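4.2 Grasp planning from wrist views

The planner takes the wrist view only. No overhead camera, no depth. Each step it gets the newest picture plus 6 past ones, and puts out a short chunk of finger poses and one opening width per hand. We tried longer history and it did not help, see Table 3. Both hands share one encoder but have seperate heads (Stillska, our earlier planner, had one head for both and kept mixing up left and right).

Training set: 220 recordings made in homes, 105 of them with two grippers. Tables left as people keep them. Small tape next to big tape, a toy baseball against a bundled glove, wipes, plastic film. Fig. 3 gives one view from this set.
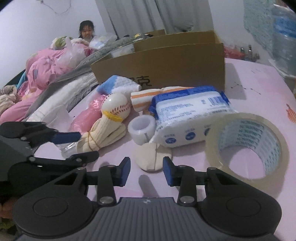
Mireille Rizk

Figure 3. Wrist view, fingertips open, small roll of tape past the gap. Second gripper at left.

Two things make this hard for the detector. First, clear stuff. Plastic film and packing tape let the background through and the mask head either drops them or joins them to whatever is behind. Second, the other gripper. It has the same dark finger and blue pad as our own, so early versions took it for part of the near hand and the pose estimate jumped. Fix was simple: we mask our own fingers with a fixed template, then label any pad left over as "other hand." Template is made once per gripper, takes 100 frames.

Target choice comes after that. We score every mask by distance to the gap between the pads, by size against the max opening, and by how much of the edge is visible. Weights set by hand on the Gundex split, not touched again. A learned scorer did a bit better on our own homes and worse on new ones, so we droped it.

4.3 Two hands, one object

The harder case is when both hands could go for the same thing. The planner has no message channel between hands. Each one sees the other in its own view and has to work out who goes first.
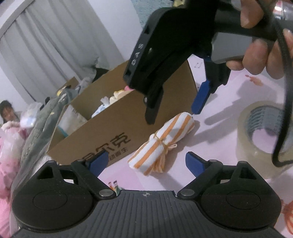
Ayman Obeidat

Figure 4. Second gripper reaching toward a rolled towel tied with string, seen from the first.

We add a yield term. If the other hand's pad is closer to the target mask than ours, the cost of closing goes up and the planner holds its width. Closeness is measured in the image plane, so it is wrong when one hand is much higher than the other. Known problem, Section 6. Soft bundles add a second one: the string and the cloth come out as separate masks, and the scorer likes the string. We merge masks when one crosses the other fully. Works for ties and rubber bands, fails on loose ends.

Ablations without the yield term and without merging are in Table 4.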